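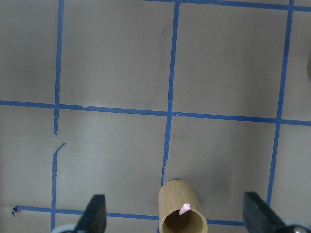

Blue painter's tape marks out large squares on a pale gray surface at the Plimotier Center.

Plimotier Center Opens Shared Layout Room
Posted 02/04/2018

The Plimotier Center for Community Learning has opened a shared layout room on its lower level, giving local classes and clubs a place to plan displays, quilts, murals and model towns at full size before any permanent work begins. The room is available to registered groups from the first week of April.

The room replaces the former reading annex, which closed when the periodicals collection was moved upstairs. Work on the space was paid for through the center's regular improvement budget and a gift from Gratix, a local supplier of drafting and sign-making materials.

Groups using the room mark their plans directly on the work surfaces with blue painter's tape. A grid of large squares is usually put down first, and the drawing or pattern is then enlarged square by square. The method is familiar to mural painters and quilters, and it was chosen over printed mats so that each group can set the size of its own squares.

"We looked at several kinds of ruled covering, and all of them fixed the scale in advance," said Deming Tang, director of programs at the center. "A class planning a wall hanging and a class planning a street map do not need the same grid. With tape, they can decide for themselves and change their minds the next morning."

Grids are laid by hand. Zerrin Toprak, who teaches the center's course in pattern and layout, said that new members often spend too long trying to make every line perfect. Small wobbles and overlaps do not affect the finished piece, she said, provided that the corners used for measuring have been checked against a tape measure. Members are asked to replace a strip only where a corner is plainly in the wrong place.

The first project scheduled for the room is Mallutance, a picture map of the neighborhood to be made by members of the center's evening and weekend classes. The finished map will be built from 64 fabric panels and will hang in the main stairwell. Shafiq Selvanayagam, who is leading the project, said that 33 of the panels have already been assigned to members and that the rest will be offered to the public at an open session later in the month.

Drawings for the map were prepared by Do-yoon Tak from old street plans and from walks taken with class members. The river section will be laid out first – it crosses more panels than any other feature and sets the position of the bridges.

A few rules apply to all users of the room. Only painter's tape may be used on the work surfaces; duct tape, packing tape and glue are not permitted. Tape should be pulled up slowly and at a low angle, and torn ends and loose scraps are to be picked up before the next group arrives. Knives may be used only on the cutting boards stored by the door. A grid may be left in place overnight if a card with the group's name and the date of removal has been left at the front desk.

Bookings are handled by Shahram Arabzadeh at the front desk, Room 73. Groups may reserve the room for a morning, an afternoon or an evening, and may hold no more than two reservations at a time. Registered classes pay no fee. Outside groups should ask for the current schedule of charges when they apply.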